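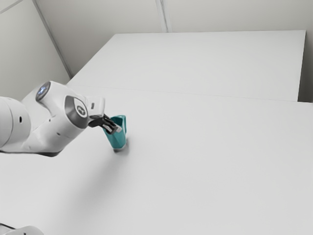 About us

Hello, and thanks for clicking through to the page most people skip! I run Tillska, a small tea shop with a mail order side that has slowly taken over the back half of the building. We sell loose leaf tea, a few herbal blends I mix myself, and the odd pot or strainer when I find one I like enough to use at home.

I started with 3 teas on a market stall, all black, because black tea was all I really knew. People kept asking for green and I kept saying I didn't like it. Then a customer made me a cup with water that hadn't just come off the boil and I felt a bit silly, to be fair. I'd been scalding it for years. I ordered some the same week and it's still on the list (number 5, if you have our paper price list, the one with the creased corner because my printer does that).

Tillska doesn't mean anything, by the way. I get asked a lot. It was a word I used to write on boxes when I was small and playing shop, and when I had to put something on the forms it was the only name I didn't get tired of after a day.

What we sell

There are 30 teas on the shelves at the moment, which is as many as I can keep fresh. I'd rather run out of something for a fortnight than send you a bag that's been sitting about since last spring. Most of the black teas come through an importer called Kalberg, who put up with my tiny orders when I was still on the stall and have been lovely about it ever since. The herbs are from Asante, a family growing business with the best lemon verbena I've ever put my nose in. When the verbena is in, the whole shop smells of it and I get nothing done.

Our breakfast blend is the one everybody reorders. It's strong, it takes milk, and it forgives you if you wander off and leave it. The smoky one divides households. I drink it in the afternoon with something sweet and won't hear a word against it.

The shop

You'll find us on the corner of Firneo Yard, up the two steps next to the shoe mender. There's a bell, and if I'm out the back packing parcels please ring it, I do want to see you! The kettle is nearly always on and you're welcome to try anything before you buy it – even the expensive oolong, as long as you sit down with it for five minutes and don't gulp.

We open at ten and close when it goes quiet, usually by half past five. From April I'm hoping to stay open a little later and put a bench outside, weather allowing.

Post and parcels

Orders go out the next working day. Postage is free over £20, and under that it's whatever the post office charges me. Everything travels in paper bags, so tip your tea into a tin when it arrives and keep it away from the cooker and the spice rack. I once stored a nice Assam next to the cumin and I'm still cross about it.

If something turns up squashed or you just don't get on with it, write to me and we'll sort out a swap. I answer all the emails myself, normally in the evening with a cup of the smoky one.

Page last updated 3/17/24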